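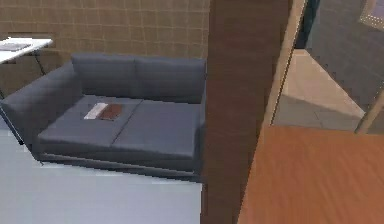 Render: Prurno simulation group

Simulation Cell Technician, Foltine (part-time, 21 hours a week)

We are looking for someone to take over the daily care of Foltine, the simulated apartment where our Rirker home robot learns to get around furniture and pick things up. Foltine is one machine and one set of rooms, and it runs all day. It has grown up fast and it needs a person of its own!

If you have ever kept a real robot cell going, a lot of this will feel familiar. The arm has joint limits that need checking. The gripper has contact settings that drift out of date every time the physics engine is updated. The cameras have to be lined up again after somebody moves a mount. The difference is that your floor is a collision mesh, and when a chair leg sinks into it you fix it from your desk.

What the work looks like

Mornings start at 8:30 with the overnight log. You reset the rooms, home the robot, and run the short check: open and close the gripper, sweep each joint, drive a slow loop past the sofa and the dining table, and look at the camera views. If the check is clean, the training team gets the cell. If it isn't, you hold the cell and find out why, and we will back you up on that even when people are waiting.

After that it varies. Some days you'll be tuning friction on a flat item lying on a seat cushion, which is a fussy grasp and one of our favorite problems. Some days a handle has a bad collision shape and the fingers close on thin air -- the kettle kept two of us busy for most of a week in June. You will also look after the spare parts, meaning the saved versions of every joint, finger, and sensor model, so that we can always roll back to a robot that worked.

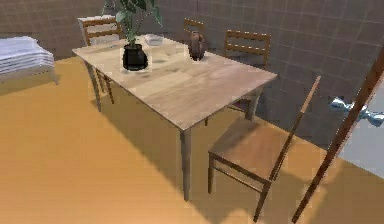 Rirker Cell Support, Abernathy office

The dining room is where most new starters begin. Chairs get pulled out and pushed in between runs, and each layout has to leave the robot a path that is tight but possible. You would own the layout list (143 of them at the moment) and retire the ones that no longer teach us much.

You should have

- some hands-on time with a robot, real or simulated; a school or hobby project is fine
- enough Python to read a reset script and change it without fear
- the habit of writing down what you changed, and when
- patience with small gaps and odd angles

Good to have, but we can teach it: robot description files, contact tuning, camera calibration. A background in machine maintenance counts for a great deal with us. Our last technician came from a packaging line and was wonderful at it.

Pay and hours will be talked through on the first call. You can work from home up to half the time, and the desk in Abernathy is yours whenever you want it. There are seven of us on the team.

How to apply

Write to Leilani Ferreira, who leads cell support, through the Prurno jobs page. Skip the formal cover letter. In 200 words or so, tell us about a machine you kept running and one fault that took you too long to find -- we love reading these. Short-listed people will spend an hour with us on a broken copy of Foltine, looking for the fault together, with questions welcome the whole way through.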